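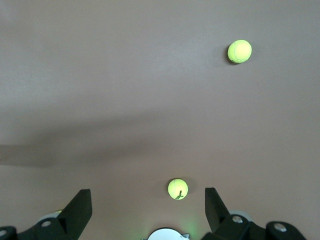
Le budget de la région de Trania pour les toitures scolaires tient en deux lignes, et toute la suite dépend du fait qu'on les distingue bien. La première est la dotation, votée en décembre. La seconde est l'avance, que la région verse aux communes et récupère ensuite. Dans la presse locale on les additionne presque toujours. Il faut les voir comme les deux balles de tennis à l'écran : deux objets posés sur le même sol, et on ne dit pas qu'on a une grosse balle. Laisser l'image le temps de cette phrase, puis passer aux montants.

Notes pour l'intervention à Fasora, journée des élus aux finances, 24 janvier 2020

Rappel du vote. L'assemblée régionale a inscrit 100 millions en dotation. L'avance est plafonnée séparément, par une délibération distincte, et ce plafond peut être relevé en cours d'année sans repasser par le budget. Insister là-dessus, c'est le point que les communes découvrent en général au moment de signer la convention. Dire aussi que la dotation ne couvre que la toiture au sens strict : charpente, couverture, évacuation des eaux. L'isolation relève d'un autre programme, avec un autre guichet et un autre calendrier.

Qui peut demander. 245 communes sont éligibles, sur la base de l'inventaire des bâtiments scolaires. L'inventaire est ancien et plusieurs écoles y figurent encore sous le nom d'avant les regroupements. Si une commune ne se retrouve pas dans la liste, demander la rectification avant de déposer le dossier. Un dossier déposé sous un mauvais numéro de bâtiment est rejeté, il n'est pas corrigé par le service.

(Question probable dans la salle : les écoles intercommunales. Réponse : c'est la commune propriétaire des murs qui dépose, même si le syndicat paie le fonctionnement. Si la propriété a été transférée, joindre l'acte.)

Le calcul de l'aide. Trois éléments entrent dans le taux :
Le potentiel fiscal de la commune
L'état constaté du bâtiment
Le nombre d'élèves inscrits à la rentrée précédente

Le troisième élément a été ajouté tard dans la discussion. Il avantage les bourgs et pénalise les petites écoles à classe unique, qui sont aussi celles où les toitures sont les plus abîmées. J'ai défendu la position inverse pendant la consultation et je le dirai à la tribune. Le texte est voté, on fait avec, mais une clause de réexamen est prévue et il faut préparer des chiffres pour ce moment-là.

Ne pas entrer dans la formule. Renvoyer à l'annexe de la délibération, pages imprimées sur la table à l'entrée.

Le diagnostic. Deux bureaux ont été retenus par la région, Isberg pour la partie nord et Heinonen pour le reste du territoire. Les communes n'ont pas le choix du bureau. Elles ont en revanche le droit d'assister à la visite et de faire porter des observations au procès-verbal. Peu de mairies l'ont fait lors de la phase d'essai. Conseiller d'envoyer quelqu'un qui connaît le bâtiment, par exemple l'agent technique, avec les factures des dernières réparations.

Les deux bureaux n'ont pas la même grille de notation. Isberg note l'état de chaque versant de toit, Heinonen donne une note d'ensemble. Sur un bâtiment dont un seul versant est mauvais, la différence peut faire changer de tranche. La région dit travailler à une table de correspondance. Je n'ai rien vu de publié à ce jour, donc le dire avec prudence.

Les petites demandes. En dessous de 600 euros de frais de diagnostic, la commune avance la somme et se fait rembourser en fin d'exercice. Au-dessus, facturation directe à la région. C'est un détail, mais il y a eu des confusions l'an dernier et des factures payées par les deux côtés. Garder l'original, envoyer la copie.

L'avance. C'est ici que je passe le plus de temps. L'avance se rembourse avec un taux de 2 %, à compter de la réception des travaux. Pour une petite commune, le remboursement tombe souvent la même année que le solde à payer à l'entreprise. Prévoir la ligne en section d'investissement dès le budget primitif, et ne pas attendre une décision modificative à l'automne. Rappeler qu'une commune peut prendre la dotation et refuser l'avance. Le formulaire laisse croire le contraire - la case de l'avance est cochée par défaut - et il faut la décocher à la main.

Si le temps le permet, revenir un instant sur le cas de Fasora. La commune a pris la dotation seule, a étalé le chantier sur deux étés et a logé les classes concernées dans la salle polyvalente pendant les dernières semaines de juin. Le chantier a coûté un peu plus cher qu'en une fois, à cause du double échafaudage. Le conseil municipal a préféré cela à une dette. Ne pas présenter ce choix comme un modèle : la commune avait des réserves, beaucoup n'en ont pas.

Calendrier. Les dossiers sont examinés dans l'ordre d'arrivée des dossiers complets. Un dossier incomplet ne prend pas rang. Les pièces qui manquent le plus souvent : la délibération du conseil autorisant le maire à signer, et l'attestation d'assurance du bâtiment. Vérifier ces deux-là en premier.

Ce que la région n'a pas tranché :
Le sort des crédits non consommés en fin d'année
Le cas des écoles dont la fermeture est envisagée
La prise en charge de l'amiante découvert pendant le chantier

Sur l'amiante, répondre que le surcoût reste pour l'instant à la commune. Il y aura des protestations. Proposer de recueillir les cas par écrit à la fin de la séance et de les transmettre en un seul courrier au service instructeur.

Questions. Si personne ne demande la parole, commencer par celle sur les bâtiments classés : l'avis du service du patrimoine est demandé par la commune, avant le dépôt, et il faut compter le délai de réponse dans le planning. Le micro de la salle passe par la régie, parler près.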